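Robot Learning Practical, Handout 4
Gathering demonstrations for imitation learning
Prepared by Rowena Mangubat. Revised Dec 1, 2024

4.1 What is recorded

A demonstration is a time-ordered list of observations paired with the actions the operator commanded. In the kitchen set-up the observations are colour images from more than one viewpoint, joint positions and gripper opening. All streams carry the same clock.
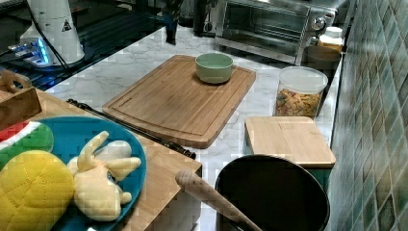 Wide view: worktop, boards and plate. 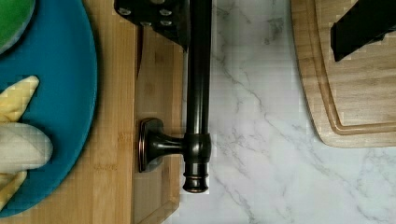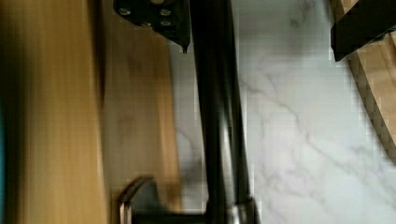
Second and third pictures: views from small cameras at the wrist or gripper.

4.2 Viewpoints

A wide view gives the layout of the task and changes slowly. A wrist view gives the relation between finger and object at close range, and most of it changes whenever the arm moves. Fast arm motion blurs the wrist stream. Blur in free travel is acceptable. Blur during the last part of an approach is a fault, and the operator should slow down there.

Parts of the robot occupy some of the wrist image. Do not crop or mask them in the stored data. If masking is wanted, apply it at training time, where it can be undone.

4.3 Episode structure

Each episode has one instruction, one start and one end. Start recording with the arm at rest in the home pose. Stop when the arm has returned to it. Pauses longer than 2 seconds are trimmed by the Zuvulier export script, so there is no need to hurry between sub-steps.

Write the instruction before the episode, in everyday words. "Put the banana on the plate" is a good instruction. "Manipulate object 3" cannot be used.

4.4 Variation

The layout is changed between episodes. Move the target object first, then the distractors, then the boards. Changing everything at once makes failures hard to trace; changing only the target gives a policy that learns the background.

The August set shows the problem. It held 977 episodes, of which 465 began with the target in the same quarter of the worktop. The policy trained on it reached towards that quarter even when it was clear. Eglė Ķēniņš re-collected part of the set with start positions drawn from a list, and that list is now in the Hulent folder.

4.5 Failed and corrected episodes

Keep failures, labelled as such. A missed grasp followed by a successful one is labelled "corrected" — it is often more useful than a clean run, as it contains states the policy will meet on its own. Discard an episode only if a stream is missing or the clocks disagree.

4.6 Checks before upload

Play back the first and last second of every stream.
Confirm that the instruction matches what was done.
Confirm the label: success, corrected or failed.
Upload to Zurnport under your own operator code.

Reading for next week: the Yau notes on action chunking, sections 1 and 2.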